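Packing Basics, Session 3: The Table and the Box
Notes by Firdevs Akgül

Hi all! A few of you asked me to write up what I said last time (I talk fast, I know), so these are my notes with the rambling mostly left in.

1. Set up the table first

I'm fussy about the cloth. I like one plain, bright color, pulled flat and clamped at the corners, so a small part doesn't vanish the second you put it down. Faint fold lines are fine. Big wrinkles are not, and if you can slide your hand under the cloth and make a hill, do it over. Clear the surface before you start, too.

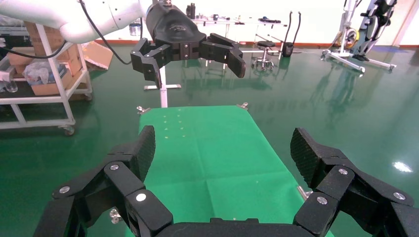 Kaan asked whether you can skip the clamps on a short job. Please don't! I did that once at Kimcombe with an order of 400 sets and spent half the morning tugging the cloth back into place.

2. Open the box all the way

Fold every flap outward before anything goes in. A flap that springs back will catch your sleeve, or your part, and it's always the one you forgot. Hold it by the side and press gently – corrugated board tears easily along a fold, and a torn edge makes for an ugly seal later.

Then look inside. If there's a foam insert, learn its compartments before you pick anything up. Which way do the ridges run? Which pieces go deep? Also, sweep off paper scraps and little specks before you pack, they love to ride along in the foam. 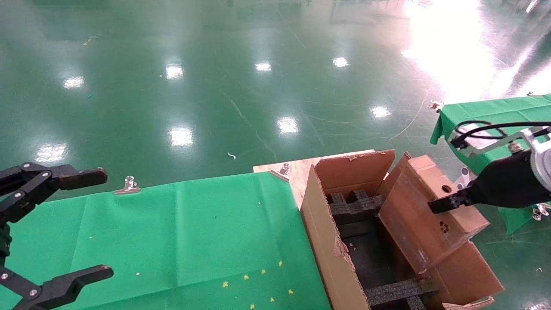 3. For next time

Read the Nestanon handout, pages 3 to 6.
Bring one used box with its insert, any size.
Janaka and Hülya are on table setup, so come ten minutes early, you two.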